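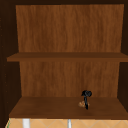
Relatório parcial do projeto: ensinar uma tarefa de armário por teleoperação em simulação

Aluno: Kamlesh Bisht
Data: 2020-01-19

3. Recolha das demonstrações

A tarefa consiste em levar um objeto pequeno da prateleira de baixo para a prateleira do meio, num armário aberto de madeira. O operador comanda o braço simulado à distância, com o programa Cukix, e cada tentativa fica gravada do início ao fim. Gravei 113 tentativas, das quais guardei 80. As outras foram eliminadas porque o objeto caiu ou porque o braço tocou na parede lateral.

A maior dificuldade foi a profundidade. No ecrã é difícil julgar a que distância do painel de trás se encontra o objeto, e por isso eu aproximava a pinça demasiado devagar. Depois de reduzir a velocidade máxima do comando, os movimentos ficaram mais regulares.

Até maio pretendo repetir a recolha com um segundo operador.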